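Soup for Closis

The shop on the third floor of the old Vávra mill never got warm before noon, so Dušan Šťastný wore his hat indoors and soldered in fingerless gloves. It was October and he had 63 screws left in the tin. He knew because he had just tipped them out looking for the last M5.

"You're hunting for a screw that's in your mouth," said Svatopluk Ondrejka.

Dušan took the screw out of his mouth and drove it home. The left arm settled on its rail with a click, a good one, the kind you feel in your teeth, and both men grinned like kids!

They had named the machine Closis, after a typo on the first purchase order, and it had eaten their evenings since spring. The plan was so simple that Dušan loved telling people about it. Put some vegetables on a table. Put a bowl on a stand. Get two arms to fill the bowl. One day there would be a stove and a ladle and real onions, and old Mrs. Renden downstairs, who could no longer grip a knife, would have soup whenever she felt like it. For now there were toy peppers, and that was fine. The peppers were wonderful. They rolled in ways no math could love. 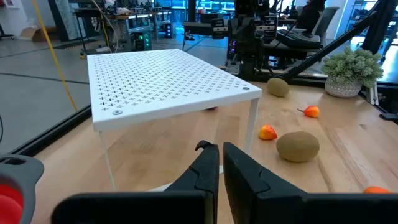 "Try the wrist view again," Svatopluk said. He had the laptop on his knees and a heel of bread in his hand. "I changed the offset."

"By how much?"

"Enough that you should stand back."

Dušan stood back. The motors hummed up through their scale, three notes and a wobble, and the fingers eased out over the wood, stopped, thought, and went on. He had seen this move 31 times since lunch and he still held his breath for it. There is nothing like the first inch! You type for weeks, you crawl under a table with a flashlight, you learn more about cable strain than a person should have to know, and then the thing you bolted together reaches for a pepper as if it wanted one.

It missed. It closed on air, very tenderly, and lifted the air and carried it to the stand.

"Beautiful," said Svatopluk, and he meant it. "Look how smooth that is! Last week it would have shaken itself off the rail."

"It dropped nothing into nothing."

"With great accuracy."

They moved the bowl back, put more tape on the floor where the rail feet kept creeping, and argued about the supply. Svatopluk wanted the Pletard, the big gray one that sounded like a hair dryer. Dušan wanted to spend the 3000 crowns on better bearings and live with the small supply till New Year. They went around on it twice, happily, the way other men talk about soccer, and by the end each had taken the other's side.

"Both arms this time," Dušan said. "Left one goes for the pepper by the cable, right one goes for the kiwi."

"You don't put kiwi in soup."

"It's a test, Svata."

"Mrs. Renden will hear about it."

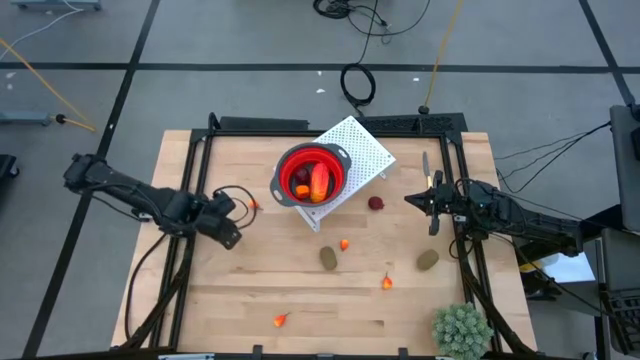 Both arms out over the table, with the bowl on its stand between them.

The right arm was the clever one. They never said so near the left. It had come together in a single weekend, while the left had been stripped down and rebuilt so often that Dušan could do it in the dark (and had, the night the fuse went). So it was the left he watched now. It came down by the pepper, a bit wide. It corrected. He hadn't told it to do that, or he had, months ago, in a line he no longer remembered writing. The fingers met. The pepper left the wood.

"Don't talk," he said.

"I wasn't."

"Don't breathe, then."

Up it went, swaying a little, over the knife, over the rim, and the fingers opened and there was a small hollow tock from the bowl. It was the best sound Dušan had ever heard. Svatopluk threw his bread in the air and had to go find it behind the computers.

They ran it again with other vegetables. They ran it with the banana and with the fat melon, which was much too big and which they loved all the more for that. It was dark by the time they thought to eat, and the stairs creaked, and Mrs. Renden put her head around the door to ask who was cheering.

"Come in, come in!" Dušan pulled out the good chair for her. "What would you like in your soup?"

She looked the table over for a long moment.

"Not the peach," she said. 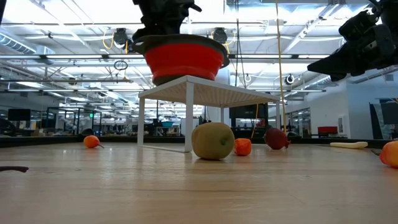 Closis with the bowl, and the peach off at the far right.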